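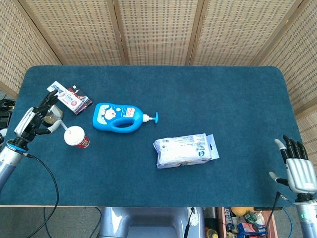 Subject: Re: [sollby-civic] who actualy runs what after the merger

Quick one, on my phone between things so excuse the typing. Answers to the post from last night, quoted in pieces.

> I moved to the Rusta side in spring and I'm confused about the
> government here. Is Rusta still its own village? I get mail from
> both places and the water bill says Sollby.

No. Rusta stopped being a village when the merger vote passed. It's a ward of Sollby now, Ward 4. The post office still takes Rusta as a mailing name, so your address doesn't change. Water went over to Sollby first, then roads. The cemetery is its own district and always was – separate board, separate line on your tax bill.

> Who is in charge, the mayor or the manager? The website says both.

Depends what you mean by in charge. We're council-manager. The council passes ordinances and the budget. The manager hires and fires department heads and runs things day to day. The mayor chairs the meetings, signs stuff, gets one vote like everybody else on council. No veto. People call the mayor's office about plowing all winter and it just gets forwarded to public works, so call public works.

The page saying "both" is the old Stilemik template, it has a Chief Executive box you can't leave blank. Clerk's office knows. Been asked. New site is supposed to be up in September.

> How many people are on council and does our side get a seat?

One per ward plus the mayor, who is elected at large. Ward seats are four year terms, staggered. Yes you get a seat. There's a floor in the charter: a ward can't drop below 2,000 residents without the lines being redrawn, and Ward 4 is not that far above it. Worth watching when the next census numbers come out, if they redraw we could end up sharing with the east end.

> Can residents put something on the agenda or do you have to know
> somebody?

You can. Two ways.

Public comment, no signup, three minutes, beginning of the meeting. They can't vote on anything you bring up there but it goes in the minutes.

Or a resident petition under section 32 of the charter. Need 49 signatures from registered voters in your ward, and the clerk has to put it on the agenda within two regular meetings. Printed name AND signature AND street address on every line. Last time a bunch got tossed for PO boxes so get extras. The clerk can't refuse it because of the subject, only for bad signatures.

Note that a petition gets you a discussion. Doesn't force an ordinance. That's an initiative, different section, much bigger number and honest work to pull off. I'd start with the small one.

> And where do they even meet? I went to the old village hall and it
> was locked.

The old hall is closed for the roof. Council meets upstairs in the Bortolotti building, side entrance off the parking lot, 7 pm. Elevator is on the left past the double doors. Planning commission is same room but earlier, 5:30, and it runs over, so don't panic if you walk in on a fence variance.

Other thing you didn't ask. The commission only recommends on rezonings, council decides. But variances go to the appeals board and council never sees them at all. If your neighbor gets a variance notice and you have an opinion, the appeals board hearing is the one to go to. I learned that the dumb way, sat through a whole council meeting waiting for an item that wasn't coming.

Charter is on the clerk's page under Documents, scanned, not searchable. I have a typed copy somebody made years back, pretty sure it's missing the last amendment on appointments tho. Can send it off list if you want, just reply to me and not to everyone.

Someone correct me on the cemetery board terms if it comes up, I think they're six years but wouldn't swear to it.

Gotta run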